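Drarnix Hand-Held Gripper: Report on the Peeling Pad Fault
Chin-lung Pan, Oona Ruotsalainen and Yasir Niazi

What happened

We had planned to spend the second half of term collecting pick-and-place demonstrations, and for the first while it went along happily enough. Then on a Monday in September, Yen-ting was partway through a run when the small objects started slipping. Keys were the worst. She would close the fingers, lift, and the keys would slide down and land on the table with a clatter we all came to dread.

We blamed the trigger spring first, then the operator (sorry, Yen-ting!), and lost two whole sessions swapping people around before Wai-kit suggested we look at the fingers themselves.

The fault

Our fingers are printed in dark green plastic, and each has a soft pad glued to the inside face. The glue had been letting go along the top lip, so that the pad could shear sideways under load — only a little, but enough to lose a smooth object. We should have caught it earlier. The edges had gone ragged on both fingers, and the wrist camera looks straight down at them in every single recording. A white key fob was one of our regular test objects, and its glossy face and shiny rim gave a shifting pad very little to hold on to.

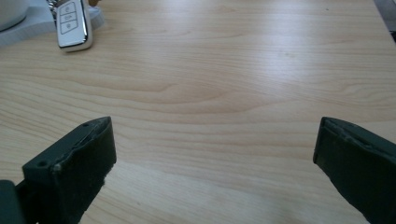 What we did about it

Of the 600 demonstrations we had stored, we went back through the ones with small objects and set aside any with a drop or a visible slip. It was slow work and we are grateful to Wai-kit, who did most of it and brought biscuits as well.

We then scraped the old glue off a spare pair of fingers, roughened the plastic with sandpaper and clamped new pads on overnight. The new pads wrap over the lip, so the edge no longer takes the load.

Safety note

A dropped key is only a nuisance, but the same fingers were meant to go on the Etby arm next, carrying glassware at shoulder height. We have put that off until the new pads have lasted 9 sessions without lifting. Whoever sets up now also tugs each pad by hand and initials the logbook before the first run.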